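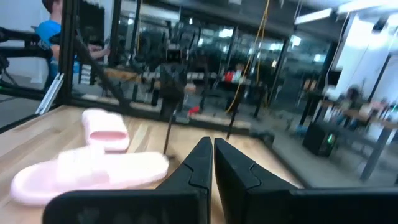
Robot Software Group, Dept of Mechatronics, Boateng Campus

Notes, wk 9: wrist view, masks, and getting a pair of things from A to B
Essam El-Sayed (tutes: Gholamreza Ghorbani)
Updated Jul 6, 2024

Rough notes, read with the lab sheet. Slides go up when I fix the fonts.

Where we got to last time: hand-eye calibration done, wrist camera to gripper transform saved in your group folder. If your file is older than the lens swap, redo it. Don't copy another group's. It will look nearly right and cost you an afternoon.

1. What the wrist camera gives you

Fingers always in view, bottom centre. Same pixels every time for a given opening. So mask them out before anything else. One mask per opening width, we use 4 and interpolate between. Don't try to segment black fingers live, they merge with every other black thing behind the table (rails, posts, cables).

Crop to the tabletop next. Past the far rail there's people, benches, a glass partition with the ceiling lights reflected in it. Your detector will happily find things in the glass. Use the table plane to crop, not a fixed box, the camera moves!!

Auto exposure: look at the strap on the nearer sandal. Blown out. Sole is close to white as well where the light hits. Pale pink on light wood grain, so the colour threshold from wk 6 is a bad choice here. Lock exposure at the start of the episode, meter on the table.

2. Pairs

Two instances of the same class and they sit close together in the view. Common failure is one blob, one centroid, gripper goes down in between. Fixes in order of effort:
- instance masks, not class masks
- split on depth edge if you have depth
- move the wrist and look again (cheap, underused)

Orientation: the two sandals lie at different angles, so no sharing a yaw estimate across the pair. Fit the long axis per mask. You still have heel/toe ambiguity of 180 degrees. Strap opening sorts it out if you can see in, as with the farther one. For the near one you're looking at the strap side on and need the outline.

3. Grasp choice

Options are sole edge or strap. Sole edge = more predictable, needs one finger near the table so set the floor limit in Pornel first. Strap = easier to reach but it can deform, and the held pose is then a guess. Start with the edge.

Approach vector: check the WHOLE hand for collision, not just the tips. Mounting blocks at the base are wide, wider than people draw them. Add any stands or rods on the table to the planning scene too. Thin rods drop out of the point cloud, so put them in by hand as cylinders, padded.

4. Control loop

Open loop to pre-grasp, then servo on the mask axis, then close. Stop servoing once the mask touches the finger mask, the estimate is rubbish after that. Log everthing in Cletau, including the failed ones. Tag the failure type. "didn't work" is not a type.

Training split: 492 episodes in the shared set, 310 for training, rest held out. Do not tune on the held out ones. Gholamreza will check.

To hand in
Overlay of your finger mask at two openings, axis fit for each sandal, one planned approach with collision bodies shown. Short paragraph on what broke. Marks are for the paragraph as much as the plots.

Next time: placing, side by side, toes the same way. Read the Clostport planner docs on pose constraints befor you come. Second half of the project runs in September.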